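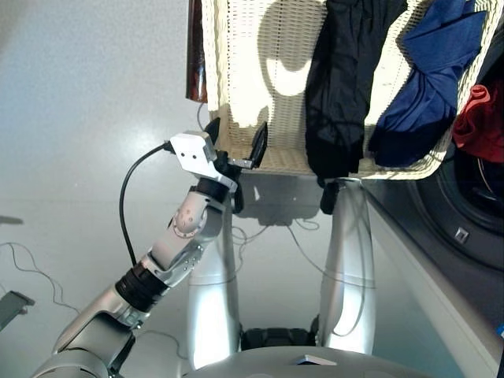 April, posted by the Pralgate home group

Okay, laundry! Before I get to folding I want to talk about the basket (bear with me). I love a woven one, pale, with gaps so air gets through. Mine's a Grevholm and it's lasted 12 years.

Dark stuff first: blacks and navies go in together, reds get their own wash. And please don't pile it till sleeves hang over the rim – I do it every week and I always drop a sock on the stairs.

Pause for questions, then the folding demo. Three towels, one fitted sheet, wish me luck.

Comments

Still can't do the fitted sheet, but thanks!

Do you line the basket? Mine snags sweaters.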